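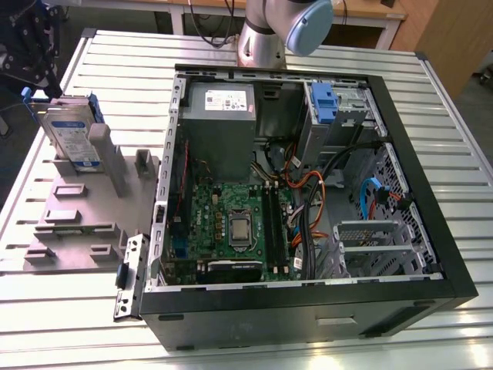
Stinwood Key Cabinet for Property Managers

The Stinwood is a wall-mounted steel key cabinet for rental offices, condo associations and building managers. It holds 209 sets of keys on numbered hooks and comes with a printed index that can be kept by unit number or by street address.

The door closes with a cam lock. Two keys are supplied, and extra keys can be ordered from Tenton with the number stamped on the lock face. We don't cut keys from photos.

Each hook takes one ring with up to four house keys and a mailbox key. Large fobs and garage remotes don't fit on the hooks and should go on the shelf at the bottom of the cabinet.

What's in the carton
Cabinet with hook panels fitted
2 cabinet keys
400 blank key tags, white
Index sheets and sleeve
Wall screws and anchors for drywall and masonry

Mounting
Hang the cabinet on studs if you can. A full cabinet is heavy, and two people should lift it. The door opens to the left and needs clear wall on that side. Right-opening doors are a special order and can't be returned.

Tags
Write the unit number on the tag, never the full address. Refill tags are sold by the box and also fit the older Wandance cabinet. Tetteh tags have a smaller hole and will not slide over our hooks.

Delivery and returns
In-stock cabinets ship from our Tenton warehouse. Orders for the gray finish placed after 20th June will ship with the new hinge, which uses the same screw holes. Orders received in the last week of December ship after the New Year. Unused cabinets can be returned in the original carton. The buyer pays return freight unless the cabinet arrived damaged.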